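Looking After Soccer Gear at Home
Tundeck household pages: cleats, shin guards, gloves and balls

A season of soccer is hard on the house as well as the gear. Most of what follows takes a few minutes after a match and can be done at the kitchen sink or on an old table in the garage.

Cleats

Knock the soles together outside while the mud is still soft. Whatever stays between the studs comes out with an old toothbrush or the handle end of a teaspoon. Wipe the uppers with a damp cloth and a drop of dish soap. Do not put cleats in the washing machine, even on a cold cycle. The glue around the toe goes first.

Pull out the insoles and stuff the shoes with newspaper. Change the paper once before bed. Keep them away from radiators and out of the dryer. In our back hall a soaked pair takes until the following evening, so anyone with practice on Monday should not leave a Sunday pair in the bag overnight.

If your cleats have screw-in studs, take them out every 6 weeks, wipe the threads and put a dab of petroleum jelly on each one before screwing it back in. Tighten by hand with the wrench that came with them.

Shin guards and socks

Hard shells can be washed in a bowl of warm water with a spoonful of baking soda. Leave them for 30 minutes, rinse and stand them on end to dry. Sleeves and ankle pads that come off can go in the wash with the socks. Turn socks inside out and shake them over the lawn first, especially if your club plays on turf with rubber crumb. Skip the fabric softener.

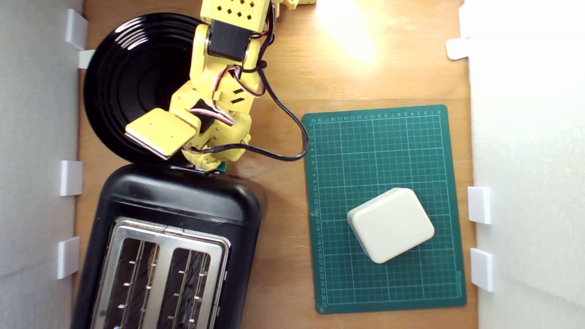 Afolabi disagreed with the baking soda and wrote that white vinegar, one part to four parts water, did a better job on shin guards that had spent all of April in a car trunk. It does work on smell. Rinse well afterward and don't use it on anything with a metal buckle.

Goalkeeper gloves

Wet the palms before taking the gloves off, so the latex doesn't tear at the fingers. Wash them in lukewarm water, still on your hands, rubbing palm to palm until the water runs clear. Press the water out from fingertips to wrist and never wring. Hang them in the shade. Store them with the palms not touching, or the latex will stick and peel.

Balls

Check the pressure with a gauge, not your thumb. The right range is printed beside the valve on most balls. Put a drop of glycerin or silicone oil on the needle before pushing it in. A dry needle is the usual cause of a slow leak.

Wipe off mud with a damp sponge and let a bit of air out before winter storage.

Grass stains

Rub liquid detergent into the stain, leave it for 30 minutes and wash cold. Repeat if there is still a green shadow. Don't tumble dry until the stain is gone. White shorts from the Nosholm tournament needed three rounds, and the knees still came out a little gray.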